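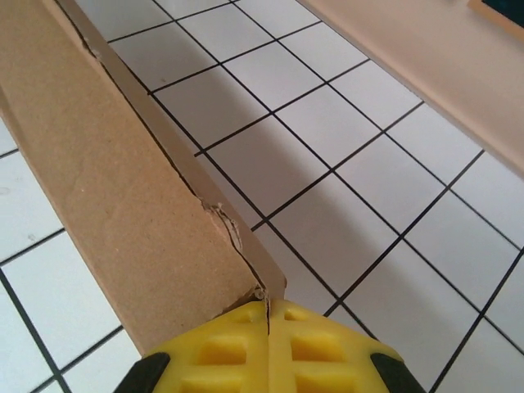

Corrugated cardboard, split along the fold.

Progress report to the Laxdal Fund
Small lender study, Bundthorpe and Cullton
Prepared by Ieuan Foulkes, May 10, 2019

Purpose of the grant

The grant pays for a study of how small lenders in Bundthorpe and Cullton price loans to very small businesses, and whether those businesses would borrow more if the terms were easier to compare. It also pays for a trial of a one-page loan summary. This report covers the work done from December to the end of last month.

Lender interviews

We have signed data agreements with 14 lenders. Most are credit unions or savings associations, and the rest are private firms that lend against stock or equipment. Each lender has agreed to share its fee schedule, its standard contract and a record of loans made, with borrower names removed.

The fee schedules are in. The loan records are coming more slowly. Several lenders keep repayments in one system and fees in another, and the two do not use the same account numbers. We have matched the records for the Bundthorpe lenders. Cullton is still open, and one lender there has asked for a second confidentiality letter before it sends anything more. The letter went out with the wording your legal office approved.

Borrower survey

The survey is complete in Bundthorpe and under way in Cullton. It asks owners what they borrowed, what they thought the loan would cost, and what it did cost. The target sample was 40 businesses in each town. We reached that in Bundthorpe. Cullton is behind because many owners there trade from market stalls and are hard to reach during the hours we had planned for. Interviewers now go in the early evening, and the response has improved.

The question on total cost caused trouble in the first round. People gave the monthly payment when we wanted the full amount repaid. We reworded it and called back the owners who had already answered. The old answers are kept in the file but will not be used in the analysis.

Early findings

These are from Bundthorpe only and should not be quoted yet.

Owners know their monthly payment well and know the arrangement fee poorly. Where the fee is taken out of the loan before it is paid, many owners do not count it as a cost at all. For a loan of $3000, this can make the cheaper lender look like the more expensive one, depending on how long the loan runs.

Interest rates vary less between lenders than we expected. Fees and early repayment charges vary a great deal. Owners with seasonal income are the most likely to repay early, so the charge matters more to them than to others.

We have found no sign so far that owners who borrow from private firms were first turned down by a credit union. Most had not applied to one. The reason given most often was the time it takes to get an answer.

Loan summary trial

The draft summary has been through 3 rounds of changes. The current version shows the amount received, the amount repaid, the final payment date and the charge for paying early, in that order. The repayment example is now in dollars. Lenders objected to the earlier version, which showed an annual rate in large type, and borrowers told us they did not use it. The annual rate is still on the page, lower down.

Skarkari, our data contractor, has built the form so that it fills in from a lender's own loan terms. Two lenders are testing it with made-up accounts. We do not plan to use it with real customers until the Cullton survey is closed, as doing so could affect the answers.

Budget

Spending is under plan on travel and over plan on data work, for the reasons given above. The total is within the approved amount. We ask for permission to move the unspent travel money to the data line. A revised budget sheet is attached and no new money is requested.

Next period

Finish the Cullton survey.
Match the Cullton loan records and send a combined file to Skarkari for checking.
Begin the summary trial with the first two lenders.
Send a draft of the Bundthorpe chapter to the fund for comment.

The main risk is the outstanding Cullton lender. If its records do not arrive, we can still report on the town, but equipment loans there would be thinly covered. I would like to discuss this on our next call, along with the travel request.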